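Makanstead Makers Forum > Student Projects > Folding baby clothes, Vindau term project

anadar_vindau
Posted Thursday, 16:10

Hello all. I'm Aishwarya, second year on the robotics course at Ellenham. Our group is called Vindau and our term project is getting a two-armed robot to fold small clothes. We're collecting the demonstrations by hand, using a pair of grippers that a person holds and works. The arms come later.

We have 82 demonstrations so far and the target is 421. The number came from our supervisor's spreadsheet and I've stopped arguing with it. We're using baby clothes as they fit on the table and a whole fold can be done without moving your feet.

Where we're stuck is picking up the cloth. With the fingers open and low over the fabric, it's hard to judge how far to go down before closing.
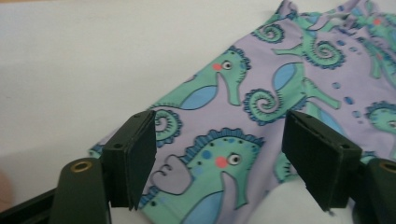

Too high and the pads shut on nothing. Too low and they push against the table and the cloth slides off to one side. Two of us can do it reliably and the other three can't. Has anyone here done thin fabric with flat pads?

pegboard_pete
Posted Thursday, 16:48

Did towels a few years ago with a school club. Thick ones are easy, thin ones are a pain. We stuck a sheet of foam under the work so the fingers could press down a bit without stopping dead. Cost next to nothing.

Also, go for the edges. A cuff or a collar has more to hold than the middle of the back.

tolworth_lathe
Posted Thursday, 17:05

I wouldn't use foam. Whatever you put under the cloth while recording has to be there when the arms do it, and then you've built a robot that folds clothes on foam. Keep the hard table and practise more.

pegboard_pete
Posted Thursday, 17:11

So they keep the foam. It's a term project, it doesn't have to work in every kitchen in Makanstead.

anadar_vindau
Posted Thursday, 17:30

I can see both sides. The assessment is on the same table, so foam would be allowed. But we'd have to throw away the 82, and I don't fancy telling the others that.

The other thing I wanted to ask about is the print. The garment with the seahorses is busy, and one of the group thinks a plain one would be easier for the model to learn from. 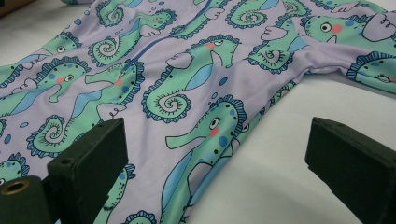
Does a patterned garment make the learning harder?
It depends on how many different garments you record. With one pattern the model may latch on to the print and do badly on anything else, so mix in some plain ones early.

That was the answer our supervisor gave, nearly word for word. The group member still isn't convinced. He says get one garment working first and worry about the rest afterwards.

mrs_solder
Posted Thursday, 18:02

I'm with the group member. I've helped on a few of these and students always want variety on day one, then end up with ten things that half work. Do 100 of the same garment, train on that, see what it does, then add the plain ones.

tolworth_lathe
Posted Thursday, 18:20

Disagree again, sorry. If you train on one and it works you learn very little. I'd do 5 garments in turn from now on. Changing over takes a minute.

Also, what's your start position? If it's laid out differently each time, that could be why three of you struggle.

anadar_vindau
Posted Thursday, 19:15

We lay it flat on the board, collar at the far side and sleeves out, and the person stands at the bottom end with a gripper in each hand. I've put our working notes below, they're from the group page and should answer most of the set-up questions.
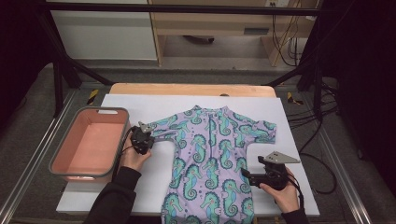
By Aishwarya Nadar, Vindau group
Filed under: Folding, Method

Start with the garment flat and the collar furthest from you. Smooth it by hand before picking up the grippers. Take a sleeve by the cuff and bring it in towards the middle, then let go fully before you move away. Do the same on the other side. Fold the bottom up to the collar last. If a sleeve springs back, carry on and mark the take as a poor one. Don't stop and restart inside a take.

That's the lot. The part about marking poor takes was added after an argument.

pegboard_pete
Posted Thursday, 19:40

Good notes. I'd add a line on speed. Ours all got faster as they got bored and the later takes looked nothing like the early ones.

amin_ellenham
Posted Thursday, 20:22

I'm the group member in question. For the record I never said plain was better forever, I said easier to begin with. And I'm one of the two who can do the pick-up — it's mostly keeping your wrists level.

mrs_solder
Posted Thursday, 20:31

Then get the other three to watch your hands for a session before anyone buys foam.

anadar_vindau
Posted Thursday, 20:50

We'll try that first. If it doesn't help I'll do ten takes on foam, keep them in a separate folder and post how they compare.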